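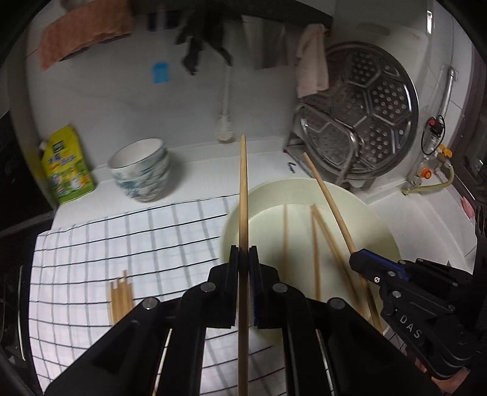

Looking after bamboo and wooden kitchen tools

Bamboo chopsticks, wooden spoons, spatulas and rolling pins last for years if they are washed and dried properly. Most of the ones that get thrown away have been left in a bowl of water overnight or put away damp. The notes below cover washing, drying, oiling, getting rid of smells and small repairs.

Everyday washing

Wash by hand in warm water with a little washing-up liquid. Use the soft side of the sponge. A scourer lifts the grain and the surface turns furry after a few weeks.

Do not leave anything to soak. Two minutes is enough to loosen dried rice or sauce. If food is stuck hard, rub it with a damp cloth dipped in bicarbonate of soda, then rinse.

Wash chopsticks a few at a time. Rolling a whole bunch between your palms is quick, but the middle ones never get clean and the tips knock against each other. Hold the thick end and wipe towards the tip.

Keep them out of the dishwasher. The long hot cycle dries out the fibres and they split along their length. Lacquered chopsticks lose their shine first and then flake.

Drying

Wipe with a tea towel straight after rinsing, then leave in the open air. A wire rack is better than a tray, as air gets underneath. If you use a cutlery pot, choose one with holes in the base and put it on a saucer. Empty the saucer daily.

Spoons go in the pot with the bowl upwards. Chopsticks can stand either way up while drying, but I put the eating ends at the top.

Leave everything until the next morning before it goes in a drawer. Wood that feels dry on the outside can still be damp inside. Do not speed things up on a radiator or in the oven. I cracked a good rolling pin that way.

Oiling

Plain wood and bamboo need oiling every couple of months, or when they look pale and chalky. Use food-grade mineral oil. Olive and sunflower oil go sticky and start to smell. Walnut oil sets well but should not be used if anyone in the house has a nut allergy.

1. Wash and dry the tools and leave them for a full day.
2. If the surface is rough, rub it lightly along the grain with fine sandpaper and wipe off the dust.
3. Warm the bottle of oil by standing it in a mug of hot tap water.
4. Put a little oil on a lint-free cloth and rub it in, end grain last. The end grain takes the most.
5. Leave for 12 hours.
6. Wipe off whatever has not soaked in and buff with a dry cloth.

Lacquered or varnished pieces do not need oil. It sits on top and collects dust.

I use the Koubek board oil, which comes in a squeezy bottle. The Trurkex one is thicker and has beeswax in it, so it suits chopping boards more than spoons.

Smells and stains

For onion or garlic, cut a lemon in half, dip it in salt and rub it over the wood. Leave for five minutes and rinse.

For curry stains, mix bicarbonate of soda with enough water to make a paste, spread it on and leave for ten minutes. Turmeric fades slowly by itself if the spoon is left on a sunny windowsill. It may never go completely.

Do not use bleach. It gets into the grain and is hard to rinse out.

Mould

Small black specks usually mean the tool was stored damp. On a thick spoon you can sand them off, wash well, dry for two days and re-oil. With chopsticks I would throw the pair out. They are too thin to sand much, and the specks tend to go right through.

Splinters and rough tips

A slightly rough tip can be smoothed with a nail file. Turn the chopstick as you go so that it stays round. If there is a split you can catch a fingernail in, don't eat with it. Old ones make good plant labels and seedling supports, and they are useful for stirring paint.

Sadao Higuchi, who taught the evening class I went to in October, kept his cooking chopsticks well away from the ones for the table. The cooking pairs are longer and get scorched, and his hung from a nail by a loop of string. I have copied this and it saves hunting through the drawer.

Storage

A shallow drawer with a paper lining is fine. Change the paper when it marks. Avoid lidded plastic boxes, and don't keep wooden tools in the cupboard above the kettle, where the steam collects.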